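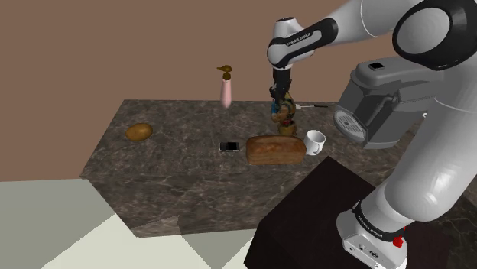 Etora folding step stool – my review after one winter

I am 158 cm tall and our flat was designed for somebody else. The top shelf of the kitchen cupboards is for me a foreign country, so for years I climbed on a dining chair, and my husband complained every time. In February I finally ordered the Etora two-step stool in the grey colour. I paid 80 dollars with delivery included. The cheaper one from Vuteo was out of stock, and I will say something about it later, as my sister has it.

It came already assembled. You only have to take off the plastic wrap and clip the rubber feet, and one of the 4 feet was very stiff. I used a bit of dish soap and then it went on. The instruction sheet is a drawing with no words, but there is not much to explain.

The steps are wide enough for my whole foot, also in slippers. They have a ribbed surface, and this is good for grip but not so good for cleaning. Flour goes into the grooves and stays there. I use an old toothbrush every second week. The top step does not bend when I stand on it with a heavy pot in my hands. My husband is much heavier than me and he also changed the light bulb in the hallway from it, with no complaints from him or from the stool.

Folding is the part I like less. There is a small lever under the upper step and you must pull it while you push the frame together. With two hands it is easy. With one hand, when you hold a jar of something in the other, it is not possible for me. My neighbour Philomena Dogbe tried it and managed on the first try, so maybe it is a question of finger strength.

Folded, it is flat like a thick book and fits between the fridge and the wall. This was my main reason to choose it over the Buckley stool – the Buckley is prettier, made of wood, but it does not fold at all, and in a small kitchen you would kick it all day.

About the Vuteo of my sister: it is lighter to carry, but the steps are narrower and it makes a clicking noise when you go up. She does not mind. I would mind.

One more thing which bothered me. The grey paint on the inside of the legs got scratches in the first month, exactly where the metal parts rub when you fold it. You see it only when the stool is open and you bend down, but for this price I expected better paint. I wrote to the Zotness shop, where I bought it, and they offered me a discount on my next order. I would have preferred a little bottle of paint.

I give it 4 stars out of five. If your kitchen is big, look at the Buckley first.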